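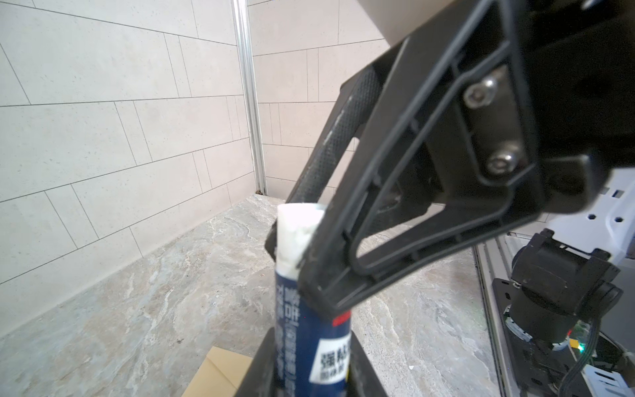 Figure 1. Upright adhesive tube held between the two gripper fingers.

Pressure Loss Across Panel Air Filters in a Small Gasoline Engine Intake
Student project report, Powertrain Laboratory
Author: Holger Tangen

1. Purpose
The project compared the pressure loss of two replacement panel filters, the Pluseck dry paper element and the Wuvum oiled cotton element, fitted in the same airbox. A secondary aim was to find out how much of the total loss comes from the filter and how much from the duct upstream of it.

2. Setup
The airbox was mounted on the Hrynyshyn flow bench with its stock inlet duct. Static pressure was taken at three points: ahead of the duct, in the dirty side of the box, and in the clean side. The taps were drilled flush and deburred. Box halves were closed with the original clips and the seam was checked with smoke before each series.

3. Procedure
Flow was set to match engine demand at 4,000 rpm and held for 60 seconds before the reading was logged. Each filter was run 15 times and removed and refitted between runs, so that seating error is included in the spread. The maximum bench flow used was 314 kg/h. Dust loading was done with Florkar test dust, fed by hand at the duct mouth.

4. Results
Clean, the Wuvum element had the lower loss at every flow setting. After dust loading the order reversed at the upper settings. The duct accounted for more of the total loss than either clean filter, mainly at the first bend. Repeatability was worse for the Wuvum element, whose softer rim did not always seat fully in the groove.

5. Sources of error
Hand feeding gave an uneven dust layer, heavier on the side facing the inlet. Air temperature in the lab rose during the July series and was corrected for in the density term only. Oil quantity on the cotton element was as delivered and was not weighed.

6. Further work
Repeat the loaded series with a metered dust feeder. Test a duct with a larger bend radius before any other filter is bought.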